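Takness Picture Ledge, 49 cm

Home > Walls > Shelves and ledges > Picture ledges

£31.00 each
Pack of two: £58.00
In stock. Usually leaves us in 2 working days.

Colour: Chalk / Soot / Wet Sand / Unpainted
Choose a colour to see delivery dates.

A picture ledge is a shelf for people who can't decide. You put things on it, you lean them against the wall, and when you go off the print of the lemons you move it behind the print of the boats and say no more about it. The wall gets two screw holes and is otherwise left in peace.

The Takness is our plainest one. It is 49 cm long, with a lip at the front just high enough to stop a frame sliding off and just low enough not to cover the artist's signature, should you own anything with a signature. A groove runs along the top for plates. We put it in for plates, anyway. Most of the photos customers send us show it holding postcards, and in one case a row of parking permits.

It comes from the Zumer workshop in Grerodbridge, where they also make our coat rails and the mirror with the odd corner. The ledge was redrawn in June after a run of complaints that the old one tipped forward by a hair. It did. The back plate is now deeper and the screw slots let you shift the whole thing sideways by a few millimetres after you have drilled, which will save a certain sort of marriage.

What it will hold

Up to 6 kg when fixed into brick or a stud. On plasterboard, with the plugs supplied, please keep to 3 kg. A framed A3 print with glass weighs more than you think, and a framed A3 print with glass landing on a radiator at four in the morning is louder than you think.

Size and bits

Length: 49 cm
Depth: 10 cm
Height at back: 6 cm
Height of front lip: 2 cm
Material: solid beech, painted or left bare
In the box: one ledge, two screws, two plugs, a paper drilling guide
Not in the box: a drill, a spirit level, patience

Putting it up

Tape the paper guide to the wall and stand back. Then go and sit in the chair you normally sit in and look again, as that is where you will be seeing it from for the next ten years. For a ledge above a sofa, leave a hand's width and a bit between the top of the cushions and the underside. Any lower and tall guests will wear your pictures.

Check for pipes and cables before drilling. If you are hanging several ledges one over another, start with the bottom one and measure upwards from it. 35 cm between ledges suits A4 frames, and 45 cm suits A3. Mixed sizes look better if the biggest goes slightly off centre - dead centre tends to look like an altar.

Which colour

Chalk disappears on a white wall, which is what most people are after. Soot shows dust, and we would sooner tell you now than read it in a review. Wet Sand was the Pacheco family of colours until we ran out of the other two, so it is all that remains of a once proud range, and it goes with nearly everything except actual sand-coloured walls. Unpainted can be oiled, waxed or painted to match your skirting board.

Care

Wipe with a damp cloth and dry it. Furniture polish makes the groove slippery and your plates adventurous.

Delivery and returns

Delivery is £4.50, or free if you buy the pack of two. You have 31 days to change your mind, provided the ledge hasn't been screwed to anything.

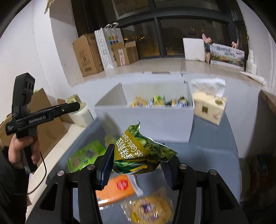 Nazareno Farina wrote to us that he had put up three in Soot along a hallway, that they were straight, and that the dust warning was if anything too gentle. He would like a longer one for the landing and wonders why we stop at 49 cm.

We stop there so that it fits the cheaper size of parcel. A longer ledge is being looked at, slowly. Until then, two butted end to end leave a thin line at the join, and a frame stood over it hides that nicely.

Rated 4.6 out of 5
3,937 sold

Also on this shelf

Zumer coat rail, four pegs
Takness plate stand, single
Mirror with the odd corner
Spare screws and plugs, bag of ten

Page last updated 2025-11-01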